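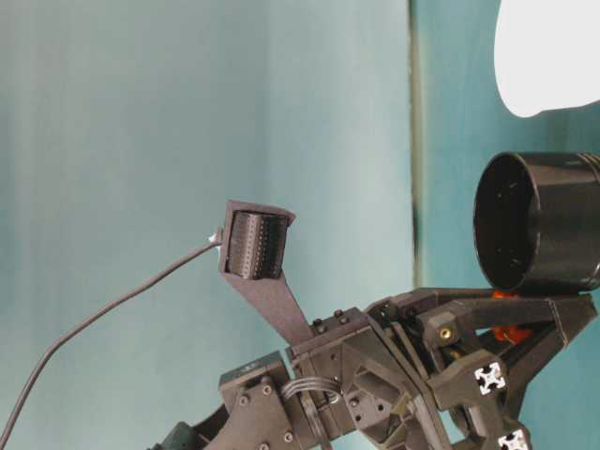 Indus Two-Arm Bench: Planning and Budget Notes

The Indus bench is a tabletop setup with two small arms facing each other across a shared work area. Teker sells it to teaching labs, research groups and small shops that want to try handling tasks before they commit to a full cell. Most first orders come in under-budgeted in the same places, so this page goes through the parts of the order one at a time. Prices for your configuration are on the quote, and the quote is good until the end of the month it was issued in.

What the base order includes

Two arms with parallel-jaw grippers
Black extrusion frame with end caps
Base plates and mounting brackets for both sides
One power supply per arm
Cable set, standard length
Printed finger set, plain
Hex keys and spare bolts

A computer is not included. Neither are the table, cameras, lighting or tactile fingers.

Tactile fingers

The tactile finger replaces a plain finger on the same mount. It has a textured sensor pad at the tip and its own cable, which leaves the side of the finger head and has to be routed back along the arm. Leave slack in it. A cable pulled tight at full reach will work at the connector every time the wrist turns, and connector damage is the most common repair we see on this option.

The option is sold as a starter pack at $3,083. The pack covers both arms: fingers, pads, cables, and the interface board. Replacement pads are a separate line and should be treated as consumables. For planning, put in one spare set for each arm and reorder when you open it. Groups that handle metal parts or anything with a sharp rim go through pads faster than groups that handle cups and boxes.

If you are not sure you need touch sensing, order the plain fingers first. The mount is the same and the change takes 20 minutes per arm, plus the software setup.

Choosing test objects

Put a line in the budget for the objects themselves. It is a small line, but it gets forgotten, and then the first week is spent borrowing things from the kitchen. Buy duplicates of anything breakable.

A useful set mixes easy shapes with awkward ones. Straight-sided cups are a good start. Mugs are harder on account of the handle, and a handle in a contrasting color makes it easier to tell from across the room which way the mug is turned. Add at least one shiny metal part. Polished surfaces pick up whatever is around them, so a lighting plan that works for matte objects may need another look. 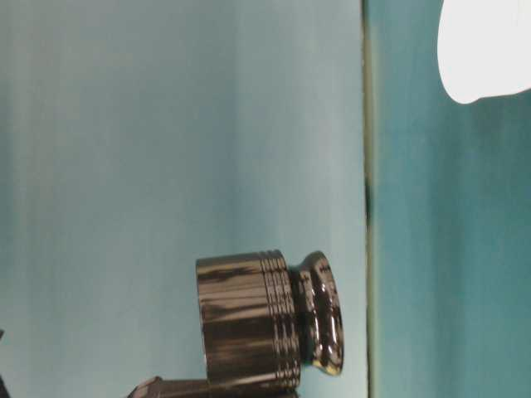 Polished metal piece with a ribbed collar, on its side over a gripper finger.

Shapes like this one have a wide body, a neck and a rounded end, and each gives the fingers something different to close on. Decide early which grip you care about and write it into the test plan. Kgomotso Jacobs in our applications group keeps a short list of object types with suggested finger shapes and will send it on request.

Table and surface

You supply the table. It needs to be rigid and level, and it needs to take the weight of the frame at both ends without rocking. A folding table will not do.

Cover the top with plain fabric or matting in one solid color. Fabric is cheap, dulls reflections and is kinder to dropped objects than a bare top. Buy enough for two covers. Fold lines and creases show up in camera images, so store the spare on a roll if you have space. Small scraps of tape and lint also show up, and a quick check of the cloth before each run is worth adding to the daily routine.

Wall color behind the bench matters if you have a side camera. A plain wall or panel is fine. Lamps should be placed so they stay out of the picture -- or you accept a bright spot in one corner and keep it in the same place for every run.

Cameras

Plan on one camera looking down from head height and one fixed at the side. The overhead view covers the work area and both grippers. The side view is better for seeing how far the fingers are above the table. The frame rails will take a camera bracket at any height. Brackets are listed under Kowalchuk part numbers on the quote, as they are made for us by an outside supplier.
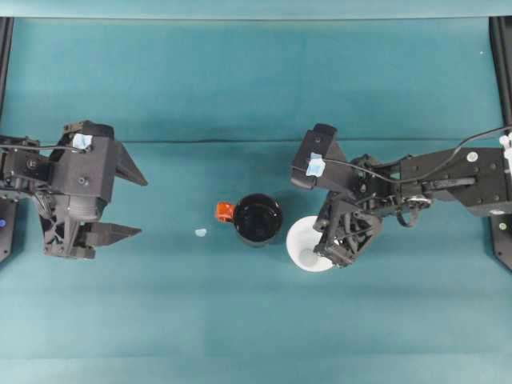 Room and power

Allow clear floor space on all four sides of the table, with more at the two ends where the arms mount. Both arms can reach past the middle of the work area, so keep cups, phones and laptops off the cloth when power is on.

Each arm needs its own outlet. Put them on the same circuit if you can, with a single switch that cuts both. Keep the computer on a different one.

Lead time

Standard benches ship from our Prurnbridge shop in roughly 11 weeks. Tactile packs are built to order and sometimes follow the bench in a second box. If your money has to be spent by a certain date, tell us before you place the order. Orders for delivery before the fall term should reach us by February.

Yearly costs

For the first year, budget for the following:

Fingers and pads, by use
One replacement cable set
Tape, cable ties and cloth
One inspection after 200 hours of running time, at your site or ours

Threaded inserts in the printed parts can loosen if bolts are overtightened. Check the finger and wrist bolts by hand at the start of each week. A printed part with a loose insert should be replaced. Gluing it back in gets you a few days at most, and then the finger is out of line again.

Training is half a day and is included if you pick up the bench in person. On-site training is quoted separately, with travel.

Getting a quote

Send the following with your request: the number of benches, the finger type for each arm, table dimensions, the kinds of objects you plan to handle, and the name of the person who will sign off on the order. Photos of the room help.

Quotes and delivery dates: Zodwa Maluleke
Finger options and test objects: Kgomotso Jacobs
Repairs and spare parts: Hendrik Masilela

Repair requests need the serial number from the base plate.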